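Folding umbrella or a full-length one?

maysoun_k
Hello all! My old umbrella gave up in February and I'm dithering (as ever) over what to buy next. I do love a proper curved handle, blue if I can get it.

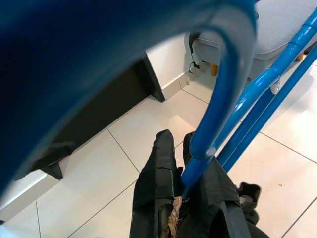 Re: Folding umbrella or a full-length one?

timo_f
Full-length, every time, my dear. Mine has lasted 30 years and only needed 2 new ribs.

rasha.h
Sorry Timo, I can't agree! I left three long ones on the Iston bus, and a folding one lives happily in my bag.

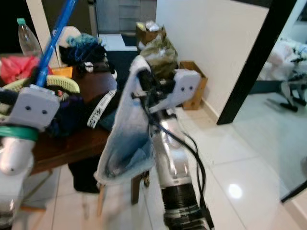
Mind you, do let it dry open overnight, or it smells dreadful by morning.

timo_f
Well, hang on to it then!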